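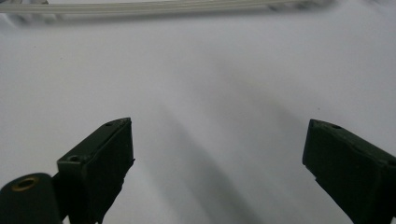

3 Sep 2018
By the Course Office, Household and Community Studies

Unit 2: Household Work and the Division of Time

This unit considers the work that keeps a household in order and the question of who performs it. Readings for the previous unit treated the home mainly as a place of residence. In the present unit it is treated as a place of production, where clothing is cleaned, rooms are kept, children are taught and older relatives are looked after. A good deal of this work leaves little behind by which it might be measured. A pale surface with a few soft undulations and a long gray shadow across it tells an observer very little about who laid it out or how long the task took, and the same difficulty meets anyone who tries to study domestic labor from its results alone. For this reason the unit relies on time diaries and interviews, with some use of household account books.

2.1 Terms

Household work is used in this course for any unpaid task carried out for the benefit of persons who share a dwelling. The definition is wider than "housework," which in common speech usually refers to cleaning and laundry. It includes planning, such as keeping track of school dates or noticing that a child has outgrown a coat. Students should use the wider term in written work unless they are quoting a source.

A task is called divisible if it can be shared among several persons without loss. Folding and putting away clothes is divisible. Sitting with a sick child is divisible only in part, as the child may want one parent and no other.

2.2 The Arruda diaries

The principal reading is the set of time diaries collected in the town of Arruda. Forty households kept a written record of their evenings over several weeks, and each adult kept a separate book. Two features deserve attention. First, husbands and wives often disagreed about the same hour, and each tended to record the partner's contribution as shorter than the partner did. Second, tasks done in company were described in different language from tasks done alone. A person hanging up clothes while talking with a daughter frequently wrote "talked with her" and left out the clothes. 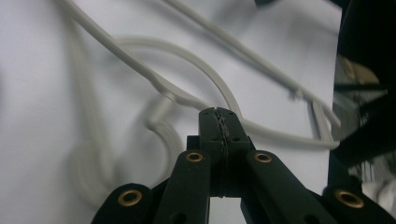 The second feature has consequences for the way totals are read. If shared work is recorded as conversation, then a household that works together will appear to do less than a household in which each member works separately. The authors of the diary study acknowledge the point in their appendix but make no correction for it. Students should consider what a fair correction would look like and whether one is possible.

2.3 Children's chores

The Catevar reading concerns children between the ages of six and 14. It argues that regular chores give children a recognized place in the household, and that payment for chores tends to weaken this effect. The argument is an old one and has been disputed. The Orkora reading, which is shorter, takes the opposing view — that a small allowance teaches the child to see ordinary work as having value. Neither reading gives much space to what children themselves say. The interview extracts in the course packet, pages 20 to 31, should be read alongside both.

2.4 Points for discussion

Is there a difference in kind between a task one does for oneself and the same task done for a relative?

Should planning be counted as work when it takes place during another activity?

Do households that divide tasks strictly quarrel less about them, on the evidence of the Arruda diaries?

2.5 Written work

Each student will keep a diary of household work for one week and submit it with a commentary of 2,000 words. Students living in residence halls may record the work of a shared room or floor. Names of other persons should be replaced by initials. A plan of no more than 500 words is to be handed in beforehand, and final papers are due in October at the last meeting before the recess. Late plans will be read but will not receive written comments.

The Cekus essay on hired help is optional for this unit and required for Unit 3.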